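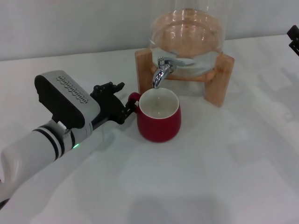 Getränkespender für den Achtzigsten meiner Mutter: Wohin mit den Bechern?

Brombeerkanne
Hallo ihr Lieben,

ich lese hier seit Jahren still mit und brauche jetzt selbst einmal euren Rat. Im Februar wird meine Mutter achtzig, und wir feiern im kleinen Saal über der Gärtnerei Ďurica, wo es so schön hell ist und wo sie schon ihren Siebzigsten gefeiert hat. Wir erwarten 50 Gäste, davon eine ganze Menge, die nicht mehr so gut zu Fuß sind, und dazu die Urenkel, die leider umso besser zu Fuß sind.

Für die Getränke habe ich mir einen Glasspender mit Zapfhahn auf einem hellen Holzgestell gekauft, so ein rundes, bauchiges Ding, in das ich mich im Laden sofort verguckt habe. Der soll auf einen langen Tisch mit weißer Decke, und davor kommen rote Keramikbecher, von denen meine Mutter über die Jahre eine halbe Schrankwand voll gesammelt hat. Weiß, Glas, Holz und dazwischen das Rot, das sieht bei der Probe zu Hause wirklich hübsch aus!

Nun meine Fragen: Stellt ihr die Becher direkt vor den Spender oder daneben? Henkel nach vorn, nach rechts, ganz egal? Und was macht ihr gegen die Flecken auf der Decke? Ich habe Holunderblütensirup und für später einen kalten Früchtetee geplant, und der Tee ist so rot, dass mir beim Gedanken an das weiße Tuch ein bisschen anders wird.

Liebe Grüße und schon mal danke fürs Lesen, ist ja doch länger geworden als gedacht.

Silvia Hrubý
Guten Morgen Brombeerkanne, wie schön, dass du dich zu Wort meldest!

Ich habe viele Jahre lang Familienfeste ausgerichtet, erst die eigenen und dann irgendwann die der halben Straße, und ich würde unter den Zapfhahn immer nur einen einzigen Becher stellen, ein kleines Stück davor, und alle anderen links auf ein Tablett. Wenn gleich eine ganze Reihe vor dem Spender steht, greifen die Leute drüber, bleiben mit dem Ärmel hängen, und dann hast du die Bescherung. Die Henkel drehe ich nach außen zum Gast hin, damit man einfach zufassen kann. Gerade bei deinen älteren Gästen ist das Gold wert, meine Schwiegermutter konnte mit ihren Fingern keinen Becher mehr umgreifen, aber am Henkel ging es.

Und bitte, bitte den Hahn vorher mit Wasser ausprobieren. Eine Nacht lang gefüllt in die Spüle stellen und morgens schauen.

Kellertreppe
Da muss ich leider dazwischengrätschen, Silvia. Links auf ein Tablett ist für Rechtshänder Quatsch. Die nehmen den Becher mit der linken Hand und drücken den Hahn mit der rechten, das stimmt schon, aber danach haben sie den vollen Becher links und wechseln beim Weggehen. Genau beim Wechseln schwappt es. Bei uns im Schrebergarten stehen die Becher rechts und gut ist.

Zum Henkel: seitlich. Henkel nach vorn sieht aus wie beim Schulfasching.

Silvia Hrubý
Lieber Kellertreppe, beim Schulfasching gab es bei uns Pappbecher, die hatten überhaupt keine Henkel. ;-)

Aber im Ernst, probiert es doch einfach mal aus, Brombeerkanne, einmal so und einmal so, am besten mit jemandem aus der älteren Runde. Ich hatte einmal ein Fest, da habe ich alles nach Gefühl hingestellt, und dann ist die Tante meines Mannes mit dem Rollator gar nicht seitlich an den Tisch gekommen, weil da die Garderobe stand. Seitdem gehe ich vorher immer einmal selbst den Weg ab.

Jacinto_Ibarra
Moin zusammen, ich bringe mal die Decke ins Spiel, zu der hat ja noch niemand etwas gesagt.

Ich arbeite in einer kleinen Wäscherei und sehe nach jedem Wochenende, was so auf weißen Tischtüchern landet. Früchtetee ist unangenehm, aber kein Drama, solange du ihn nicht eintrocknen lässt. Gleich mit kaltem Wasser und einem sauberen Tuch tupfen, von außen nach innen, und zu Hause über Nacht einweichen. Wenn es reine Baumwolle ist, verträgt sie auch heiße Wäsche mit Bleichmittel auf Sauerstoffbasis, bei Mischgewebe vorher aufs Etikett gucken. Was du auf keinen Fall machen solltest, ist bügeln, solange man den Fleck noch erahnen kann. Dann bleibt er dir treu.

Unter den Spender würde ich außerdem einen Streifen Molton legen, unter die Decke, meine ich. Man sieht ihn nicht, und das Holzgestell steht viel ruhiger.

Brombeerkanne
Ihr seid ja großartig, vielen Dank! Molton habe ich sogar noch im Schrank, der lag früher unter der Decke vom Esstisch.

Den Hahn habe ich heute Nacht nach Silvias Rat getestet, und siehe da: Er tropft. Kein Strom, aber morgens stand eine kleine Pfütze in der Spüle. Ich habe die Mutter innen schon nachgezogen und traue mich nicht recht weiter, es ist ja Glas. Hat da jemand Erfahrung?

Zhenhua Luo
Hallo, ja, leider. Meistens sitzt die Dichtung falsch herum. Bei meinem gehörte eine Silikonscheibe nach innen und eine nach außen, und ich hatte beide innen, sehr schlau von mir. Einmal alles abschrauben, trocken wischen, richtig zusammensetzen und nur handfest anziehen, also keine Zange! Wenn es dann immer noch tropft, gibt es neue Scheiben für kleines Geld, meine habe ich bei Stondis im Laden gefunden, in der Ecke mit den Einmachgläsern. Am besten den alten Ring mitnehmen und danebenhalten.

Und noch eine Kleinigkeit zur Höhe: Miss mal nach, ob die Becher überhaupt unter den Hahn passen. Viele dieser Gestelle sind ziemlich niedrig, und dann muss man den Becher schräg halten oder über die Tischkante, was bei 50 Leuten keinen Spaß macht.

Kellertreppe
Guter Punkt von Zhenhua. Zur Not zwei Brettchen unter das Gestell.

Überhaupt verstehe ich die Begeisterung für diese Spender nicht. Sechs Glaskrüge auf die Tische verteilt, und kein Mensch muss aufstehen. Ist bei älteren Herrschaften doch viel freundlicher, als sie zum Zapfen antreten zu lassen.

Anežka Zeman
Ach, da möchte ich aber widersprechen, so gern ich deine Beiträge sonst lese! Bei der goldenen Hochzeit meiner Eltern in Plesatov hatten wir genau so einen Spender, und die schönsten Gespräche haben sich dort ergeben. Da standen Leute zusammen, die sich am Tisch nie nebeneinandergesetzt hätten, mein Vater hat mit seinem alten Vorarbeiter eine geschlagene Stunde am Zitronenwasser gestanden. Wer nicht aufstehen mag, dem bringt eben jemand einen Becher mit. Das machen die Kinder übrigens mit Begeisterung, man darf sie nur nicht mehr als halb voll einschenken lassen.

Was mir noch einfällt: keine Beeren und keine klein geschnittenen Kräuter hineingeben. Die setzen sich im Hahn fest und dann kommt gar nichts mehr. Große Zitronenscheiben gehen prima. Und bei den roten Bechern würde ich sonst wenig Deko dazustellen, höchstens etwas Grünes, die leuchten auf dem weißen Tuch doch schon von allein.

Silvia Jurčo
Ich mache es mit beidem: den Spender für Wasser und Sirup, zwei Krüge für den Tisch mit den Ältesten. Dann hat Kellertreppe auch seine Freude.

Für den Früchtetee nehme ich pro Liter 400 Milliliter starken Aufguss, der Rest ist kaltes Wasser mit etwas Apfelsaft. Der wird dadurch heller und die Decke dankt es einem.

Brombeerkanne
So, kurzer Zwischenstand: Es war tatsächlich die Dichtung! Bei mir lagen auch beide Scheiben innen, Zhenhua, du bist nicht allein. Nach dem Umbau stand er wieder über Nacht in der Spüle, und heute früh war alles trocken.

Die Becher passen unter den Hahn, wenn auch knapp. Mit den zwei Krügen für den Ältestentisch bin ich sehr glücklich, das wird genau so gemacht. Und was links oder rechts angeht, habe ich meine Mutter probieren lassen, ohne ihr zu verraten, worum es geht. Sie hat den Becher am Henkel genommen, sich eingeschenkt und gefragt, warum da kein Eierlikör drin ist.

Kellertreppe
Mit welcher Hand denn nun?

Brombeerkanne
Mit der linken. Sie ist allerdings auch Linkshänderin, das hatte ich vor lauter Aufregung gar nicht bedacht. Ich stelle jetzt auf jede Seite ein Tablett.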